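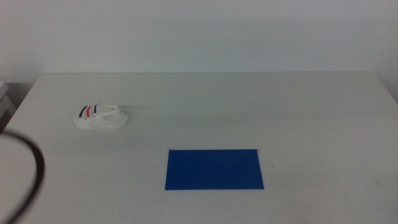 Notes for the shoe sorting talk, parents' evening, Barnent Children's Centre. Start with the problem, which everyone in the room knows already. At the end of the day there is a heap of small shoes by the back door and a row of adults looking through it. Last May we had 25 single shoes in the lost property tub with no partner. Most of them were white, or had been, and white is the hardest colour to sort. What helps is a mark you can name out loud. A white sandal with black, red and black stripes on the straps is easy to ask for, even for a three-year-old. "The one with the red line between the black lines" is enough.

Pause here. Ask who has taken home the wrong shoes. Wait for the hands.

Next, what we tried first. Name labels inside the heel. They rub off, and most of the children can't read them yet. Then coloured pegs, one pair to a peg. The pegs were fine but the shoes fell off them, and Femke De Haan spent a good part of one winter picking sandals out of the umbrella stand. Don't dwell on this. It got a laugh at Dundine but it took five minutes.

Then the mats. Fionnuala Rafferty suggested a parking spot for each pair, the way you'd mark out tools in a shed. We cut plain blue mats and laid them along the low bench. The children liked the mats but put any shoes on any mat, so the mix-ups carried on.

After that we moved to cards with a picture of the shoe. 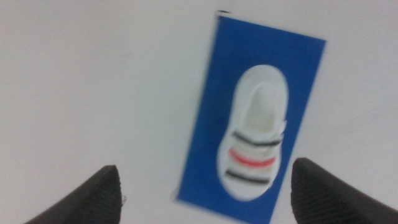 Go through how the cards work, slowly, because people will want to copy it.

One card for each child, with their own shoe on it. Blue background for the whole group, so a white shoe stands out and so do most of the others. Navy gumboots do not, and those cards are yellow. The shoe is shown from above, because that is how a child sees it when they are standing over it. We had side views on the first batch and the children turned the cards around to try to make sense of them.

The child finds the card first, then the shoe. Do it in that order. If they pick up a shoe first they tend to go along the whole bench holding it against everything.

Start with a few cards on a table where there is room to spread out, one loose shoe at a time. Move to the bench when that goes well. Suqin Li runs it as a game before outside play and gives it ten minutes, no more.

Mention left and right only if asked. Matching the pair comes first and feet come later. Some of ours still go out with them on the wrong feet and we let them.

Costs. People always ask. We spent $200 on the first full set, and $395 all up once we had replaced the cards that got wet and added the spring intake. The thin card curls, so pay for the thicker one. Marlene Böttcher has the template and will email it to anyone who leaves an address on the sheet.

What hasn't worked. Children get new shoes and the card goes out of date - we ask families to tell us, and they forget. Siblings with the same sandal in two sizes are still a problem. Shufen Lü draws a small star on the bigger one, on the card and inside the shoe, and that will do for now.

If there is time, talk about doing the same with hats and lunch boxes. Pandanier have done the lunch boxes. I haven't seen it myself so keep this short.

Finish by passing the cards around. Collect them before the tea comes out. Two went home in someone's handbag last time and the children asked where they were.

Questions, ten minutes. Repeat each one back, as the hall is bad for sound.

Last updated 9 August 2023

1311 views
4 comments
Share

Related
Getting coats on without a queue
Labels that survive the wash
Setting up a low bench at Qin Street
Packing the bag the night before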